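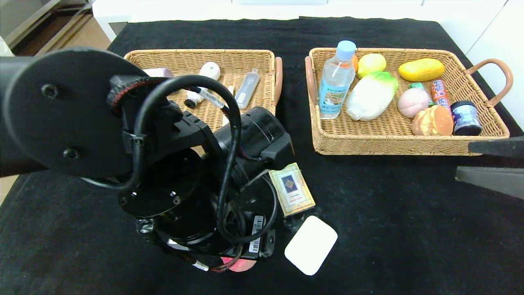 Chapter 7
What the Label Leaves Out

Most of us learned about food labels before we learned to doubt them. A box says "natural," a carton says "farm fresh," a loaf of bread says "made with whole grain," and the words do their work in the second or two it takes to move the item from shelf to cart. This chapter looks at those words. It asks where they come from, who gets to use them, and how much a careful shopper can learn from them. The answer to the last question is often "very little," and you should be prepared for that before you begin the exercises.

We start with a distinction that runs through the rest of the book. A fact on a label is something that could be checked by a person with the right equipment and enough patience: net weight, sodium per serving, the presence of peanuts. A claim is a statement meant to shape how you feel about the product. Some claims are also facts. "No added sugar" can be checked. "Wholesome" cannot, and no laboratory will ever send back a report saying that a cracker failed to be wholesome.

Between these two lies a large gray area, and the money is in the gray area. Take "made with whole grain." The phrase is true if the bread contains any whole grain at all. A baker could put in a spoonful and print the words in gold. Readers tend to hear "made of," and the designers of the wrapper know it.

The Flindlow Crackers

Consider a case we will return to several times. Flindlow, a regional snack maker, sold a plain wheat cracker for years in a red box. Sales were flat. The company changed the box to brown paper stock, added a drawing of a barn, and printed "simple ingredients" across the front. The recipe stayed the same. The net weight dropped from 500 grams to 436 grams, and the price did not move.

In the months that followed, the company credited its growth to "a return to honest food." Perhaps. A second reading is that shoppers responded to a barn. A third is that a competing brand, Mavden, had trouble with deliveries that January and left a hole on the shelf that somebody was going to fill. The sales report offered no way to tell these apart, and the people who wrote it did not seem eager to try.

Notice what the example does and does not show. It does not show that Flindlow lied. Every word on the new box was accurate, and the smaller weight was printed where weights are normally printed. It does show how a true statement can sit next to a change the buyer would care about and draw the eye away from it.

Serving Sizes

The serving size is the quietest number on the package and one of the most useful to a seller. Every other figure in the nutrition panel depends on it. Suppose a frozen dinner contains 629 calories. Call it one serving and the number sits there for all to see. Call it two and the panel can lead with a figure half as large, though few people have ever eaten half a frozen dinner and put the rest back.

Rules limit how far this can go, and they have been tightened over time. Students sometimes take this to mean that the problem is solved. We suggest you hold off on that view until you have read a dozen panels from your own kitchen and compared the stated serving with what you pour into the bowl.

Surveys and What They Are Worth

You will often read that shoppers "want" clearer labels. The usual support is a survey. In one from the town of Burkum, more than 200 people were stopped outside a grocery store and asked whether they read labels before buying. Most said yes. It would be strange if they had said anything else. Reading labels sounds responsible, and a stranger with a clipboard is a poor audience for a confession.

What people say they do and what they do are separate questions, and they need separate methods. Section 7.3 covers shelf observation, receipt studies, and the weaknesses of both.

Before You Read On

Choose one packaged food you buy often. Without looking at it, write down every claim you remember from the front. Then write down the serving size. Keep the page. You will need it in Section 7.2, where we begin with the word "natural."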